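Asking awkward questions about a dish rack

The robotics group at Pritstead has spent the better part of a year teaching a two-armed machine to deal with crockery. The method is called Drullel, and its authors say it lets a robot learn a household chore from fewer human demonstrations than the usual approach. I have read a good many claims of that sort. I went to talk to the researcher who leads the work, who asked that the group be credited and not any one person, and I took a list of doubts with me.

The first was the obvious one. Why dishes, again? Every lab with a pair of arms seems to have a video of a plate going into a rack.

"Because plates are horrible," the researcher said. "They're thin, they're shiny, they tip. You hold one at the rim and the far side swings. If you're a centimetre out at your fingers you can be a long way out at the other edge."

I said that was an argument for plates being hard, and that I wanted to know whether they were useful. There was a pause. "It's an argument for plates being a fair test. I'd be careful about useful." 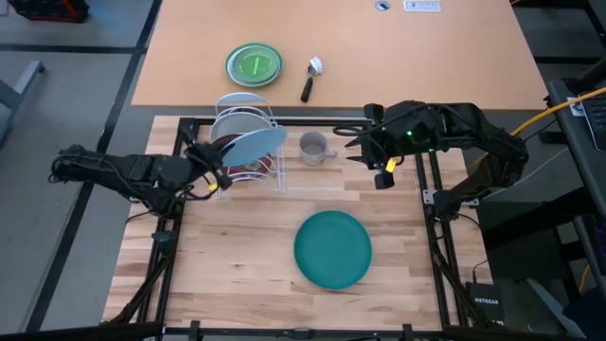 What the numbers cover

The training set holds 3,088 demonstrations, each one a person driving the arms through a short job: take a plate out of the rack, put one in, move a bowl or a mug. Drullel sorts through these and throws out the ones it judges to be confusing, then trains on what is left. That leaves 2,339. The group's claim is that the smaller set gives a robot that does at least as well as the full one.

I asked who decides what counts as confusing.

"The model does, in a first pass. It looks for moments where two people in the same position did different things, and it asks which of those choices tended to lead to a clean finish. The others get dropped."

To me that sounded like marking your own homework. If you remove every example in which somebody struggled, you may end up with a robot that has never seen a struggle. The researcher didn't dismiss this.

"That was the first thing a reviewer said as well. We kept the recoveries. If a person fumbles and then gets it back, that stays in. What goes is dithering. But I accept that the line between the two is drawn by software, and the software is ours."

The trials themselves were run on the same bench, under the same lights, with crockery the system had mostly met before. There were 389 of them. I asked how many used a plate that was wholly new to it, and was told the paper gives this in an appendix, which it does, and that the results there are weaker, which they are.
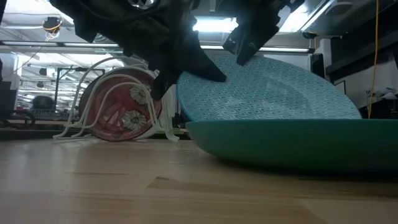 "Pattern matters more than you'd think," the researcher went on. "A plain plate has almost nothing on it for the cameras to hang on to. A busy one gives you plenty, but then you worry that the robot has learnt the pattern and knows nothing about the plate."

Did they check? They did, in a fashion. The group swapped some of the crockery between training and testing, and the scores fell. They fell less for Drullel than for Wosto, the older method it is measured against. I pointed out that Wosto was written by the same group, and that beating your own earlier work is a comfortable sort of contest.

"It's the only one we could run fairly. If I take somebody else's code and it does badly on my bench, is that their method or my bench? You'd be the first to ask."

I would have. Still, it leaves the reader with one group, one bench and one yardstick, all from the same building. A second lab, working under the name Đào, plans to repeat the tests in August on different arms. Until that is done I would treat the headline as a promising local result.

We moved on to the cameras. Some of them look at the whole bench, others sit at the wrist and see little beyond the fingers and whatever is between them.
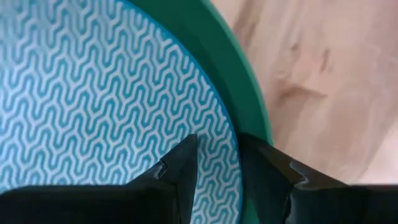 "The wrist view is where most of the fine work is decided," the researcher said. "From there you can see how the fingertips sit against a rim. From further off, the gripper is often in your way."

The drawback is that a close view loses the rest of the table. I wondered how a robot looking at a rim could know what was standing behind it. The answer was that it puts all the views together, and that when one of them is poor it is meant to lean on the others. Meant to? "It usually does. We've not proved it. We covered each camera in turn and watched what got worse, and the wrist ones hurt most. That's evidence, though I wouldn't call it an explanation."

Racks cause more trouble than open table. The wires are thin, they cross in front of things, and other dishes crowd the space the fingers need.

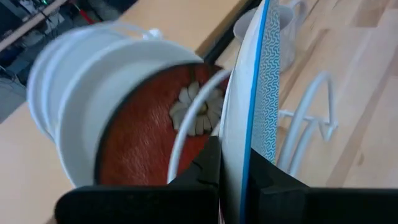

The failures, I was told, come in families. The fingers close too early, or the plate is let go before it is properly seated, or the arm stops and waits for a certainty that never arrives. The last kind worries the researcher most. A dropped plate is at least easy to score. A robot that hovers until the clock runs out may be seconds from success or may be entirely lost, and the tables in the paper treat both as the same thing.

I asked about speed, which the paper hardly mentions. A person would clear a small rack quickly and think about something else while doing it.

"We're slow. I won't pretend otherwise. Speed wasn't the question."

It will be somebody's question, though, and probably the person paying. The group's next set is planned at 3,572 demonstrations, with a wider range of crockery and more people driving the arms. I asked what result would make them give up on Drullel. The researcher thought for a while.

"If random pruning did as well. Throw out the same number of demonstrations with your eyes shut, and if you get the same robot, then we've got nothing."

Had they tried it? Once, with a single random draw, and Drullel came out ahead. One draw is not many. They have agreed to run more, and to publish them whichever way they fall.

Interview carried out at Pritstead, July 2024. The researcher was shown the quotations before publication and asked for no changes.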